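How to Fold a Fluffy Towel That Does Not Want to Be Folded
Jarmila Brabec, December 2021

A thin towel folds itself if you look at it sternly. A fluffy one has opinions. The thick, loopy kind holds air, slides off its own edges and springs open on the shelf the moment you close the closet door. I have folded towels for the guest rooms at Stetlow for longer than I care to admit, and my method has four steps, one of which is mostly swearing.

You need a flat surface bigger than the towel and a shelf with a known depth. Measure the shelf first. I once did a whole closet to a width that looked right and then couldn't shut the door on any of it.

Step 1. Shake and find the corners
Hold the towel by one short edge and snap it hard, twice. Curly pile hides its corners very well, so work along the edge with your fingers until you feel the hem, then follow the hem to the end. Pinch through the fluff until you have the base cloth. If you only have hold of the loops, you'll pull them, and a pulled loop on a beige towel is visible from the street.

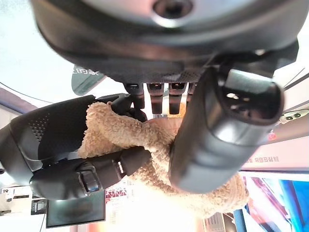

Thumb on one side, fingers on the other, and plenty of fluff in between.

Step 2. Fold lengthwise in thirds
Lay it flat and bring one long side in past the middle, then bring the other over it. Halves will do for a bath mat, but on a thick towel they leave you with a wide, floppy slab. Smooth from the center out with your forearm. Pressing straight down only moves the lump somewhere else, usually to the side you already finished.

Glass tables are fine for this, though slippery. At the Ogilvie house I had nothing else, and every towel tried to leave by the far side. Keep one hand on it.

Step 3. Fold in from the ends
Take each short end to the middle, then close the whole thing like a book. The rounded spine faces out on the shelf. The loose ends go to the back, where they can do as they please.
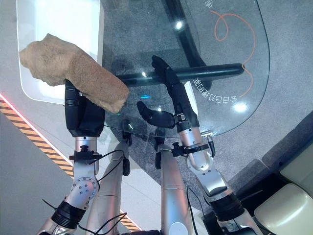 If you've ended up with a fat bundle and one end sticking out, don't stuff the end in. It will come back out, generally with company. Open the last fold, pull the layers level and close it again – this takes less time than arguing.

Step 4. Stack and leave alone
No more than four to a pile. A fifth will stay up just long enough for you to get downstairs. Alternate the spines if the pile leans, and put the heaviest towel at the bottom even if it's the ugly one.

A note on softener: go easy. It makes the pile slick, and slick towels slide. I switched to half doses in August and the middle shelf has behaved since.

Rolling is also possible, and people who own baskets are very keen on it. Roll from the folded short end after Step 2, tighter than feels polite, and set the loose edge underneath. Hand towels want a different fold altogether, and washcloths can go in a drawer in whatever state they arrive.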